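Support > Tickets > Folding Line > Closed

Cloth corners slipping from hand gripper, bench 3

Site: Marnard, Gremstead laundry and textile finishing
Opened: 23/08/2021

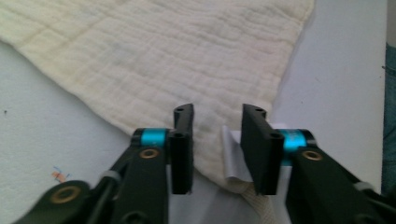

Muslin corner between the fingers, bench 3

Problem as reported: Operators on the hand grippers lose the corner of muslin cloths partway through a fold. Canvas and toweling are fine. Staff used to fold these by hand and now record each fold with the gripper so the Pitell folding cell can be set up from their work. A dropped corner means the fold has to be recorded again. On the last shift 16 of 51 folds were repeated.

Tried first: Wiped finger faces, no change. Swapped the gripper with the one from bench 1, no change. Checked the pivots for play, none found.

Second check: Watched two operators. Both were closing on the outermost point of the corner, where there is very little cloth to hold. Asked them to come in further and let the fabric bunch before closing. Drops went down to 3 in the next 28 folds.

Operator comments: Hands get tired after an hour or so. The repeats still count against the old hand-folding target, and people are rushing the grip to keep up. Passed to the shift lead. Target is suspended on bench 3 while recording is going on.

Also asked: whether bench 3 staff go back to folding once the cell is running. Not a support question. Sent on to the Nasr project office, who will answer at the shift meeting.

Action: Grip note added to the bench card. Softer finger pads on order. Reopen if drops go up again after the pads are fitted.

Status: Closed, pads pending

3 comments | 0 shares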